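## 3. Shared kitchen equipment in the two buildings

This section deals with the small equipment kept in common kitchens: cutlery, chopsticks, openers, peelers and the containers they stand in. Cookware and appliances are covered in Section 4.

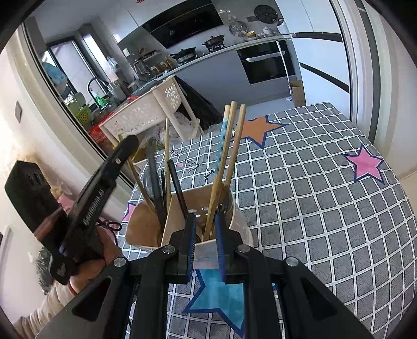

**Figure 2.** Utensil holder with a divider, containing wooden chopsticks and a blue-patterned chopstick.

### 3.1 Setting and method

The study took place in two rental buildings, Tolen and Bemine, both run by the same housing co-operative. Each floor has one kitchen, shared by tenants who rent their rooms separately and mostly did not know each other before moving in. All tenants were sent a written questionnaire in December, and 300 returned it. The questionnaire asked which items they had brought with them, which they left in the common kitchen, and which they kept in their own rooms.

We also went through the kitchens floor by floor and listed every utensil left in an open container or drawer. The list came to 526 items for Tolen and 700 for Bemine. Items in locked cupboards were left out. Damaged items were included if they were still stored with the rest.

### 3.2 Ownership and use

Most tenants drew a line between things that were "the kitchen's" and things that were their own, but they did not agree on where it fell. Forks and spoons were treated as common property almost everywhere, even when a tenant could say who had bought them. Knives were the opposite. Tenants who owned a good knife tended to keep it in their room and carry it to the kitchen to cook.

Chopsticks fell in between. Plain pairs were used freely by anyone on the floor. Pairs with a colour or pattern were more often recognized as belonging to one person, and several respondents said they would look for a plain pair first. One wrote that she had stopped minding once her set was down to a single stick.

Open holders on a table or counter mattered more than we had expected. Respondents described anything standing in one as available to use, whoever had put it there. The same item in a drawer was more likely to be left alone. At Bemine, where drawers are labelled by room number, tenants reported fewer disputes over cutlery but also said they bought more of it.

### 3.3 Loss and replacement

Small items leave the kitchens steadily. Teaspoons were the item most often reported missing, followed by peelers. Tenants moving out seldom sorted their utensils from the common stock, and so the total on a floor may stay level while the mix changes. Many of the older pieces at Tolen were left by people no current tenant could identify.

Neither building has a budget line for utensils. Replacement is informal, and in both buildings it usually falls to whoever cooks most. Hinojosa, the earlier pilot building, did have a small fund, but its tenants spent it on dish soap and sponges. We return to this in Section 5, where the cleaning rosters are compared.

### 3.4 Limits of the data

Our lists record one visit to each kitchen. Some utensils would have been in rooms or in the sink at the time, and sinks were not checked at Tolen. The Vutatano annex was closed for plumbing repairs and is not included in any of the totals.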